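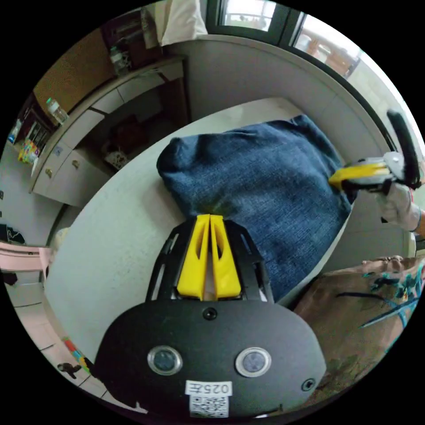 Denim folding, two grippers - notebook entry
2022-12-19

Student project, Gorura group. Entry by Katherine Henao.

Worked on the denim today. Plan was the same as for the tea towels in October: spread the garment on the white table, pinch one side with each hand-held gripper, bring the edges together, lay it down, flatten. Heavier cloth, so I expected the fingers to struggle, and they did on the thick seams. On a single layer the yellow fingers hold well enough. On a doubled hem they splay at the tips and the cloth walks out sideways.

Things to note for whoever is on next:

- Left gripper is the one labelled 025左. The label reads upside down when you are looking at it from behind the fingers. Please don't peel it off and turn it around, the log sheet goes by what is printed there.
- Keep both grippers low coming in to the edge. If the tips arrive from above they push a ridge of denim ahead of them and then there is nothing to pinch.
- Gloves on for the full run. White ones only, the grey ones are for the solder bench.
- Start with the cloth off to one side so there is bare table to fold onto. I wasted a fair bit of the morning with it centred.

Finger swap: tried the softer set from Skisness on the right gripper for 2 runs and went back to the standard ones. The soft set grips the hem better but lets go late, and the cloth drags when you open your hand. Might be worth another go with a bit of talc on the pads.

File naming is still a mess. I have renamed everything from today to start with the garment, then the gripper number, then the run. Total on the drive is now 1416 runs, of which 102 are denim. The Bralturetti script throws an error on anything with a space in the name, so use underscores. Kwok's version copes with spaces but drops the last few seconds of each run - don't use it until that is sorted.

Target for denim is 1000 before we train anything. At the current rate that is a long way off. I would sooner have fewer clean runs than pad it out with ones where the garment slid off the far side, and I've binned those from today.

To do:
- check the finger screws on both grippers, colour-mark them once tight
- ask about a second denim garment in a lighter weight
- new batteries for the foot switch
- write up the hem problem properly, with the finger angle measured

Table wiped down, grippers back on charge.

We use cookies to remember your settings on this site. Accept / Manage preferences

© Gorura student robotics | Contact the group | Back to top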